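13/04/2020

1/ Ok so Müzeyyen Avcı asked me why I was grumpy at lunch and the answer is pants. Folding practice with the hand-held grippers all morning, black pants on the big yellow bed, and on run 3 the left gripper just stopped closing properly. Squeeze the trigger, pads come halfway, stop. Let go, squeeze again, fine! 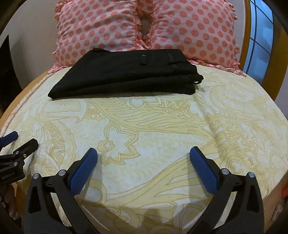

2/ First guess was cloth in the linkage, because belt loops get into everything. Nope. Took it to the kitchen table, nothing caught in there at all, and it did the halfway thing again with no fabric anywhere near it.

3/ Umut Kaplan (he looks after the grippers at Ninbridge, bless him) had me open and close it 100 times while he listened over the phone. It stuck 2 times. He heard a click on both. I heard one of them, maybe, there was a truck going by.

4/ So the click is a pivot pin walking out sideways. It creeps until the arm rubs on it, then the arm knocks it back in and everything looks normal. Which is why I'd been blaming my own hands all morning, grrr.

5/ Also, the safety bit, please read this one: when it freed up it snapped shut FAST and got the side of my thumb. No blood, just a very rude pinch. If yours sticks, put it down before you poke at the fingers. I did not put it down.

6/ We swapped the pin and I got a few more folds in. Black clothes on that busy sheet are a good workout, and I like having the pink dotted pillows at the far end so I know which way is up when I go through the recordings later.

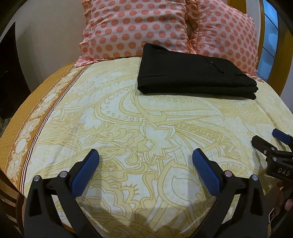 7/ Things I'm checking before every session now: push each pin with a fingernail, both sides. Open and close slowly with nothing in the pads. Look at the left one twice, it's the older of my pair.

8/ If you got your grippers from the Camargo batch, message Umut, he's making a list. Mine's the only one with a bad pin so far but the Tirncombe people haven't checked theirs yet. Thumb is fine, thanks for asking, Mom.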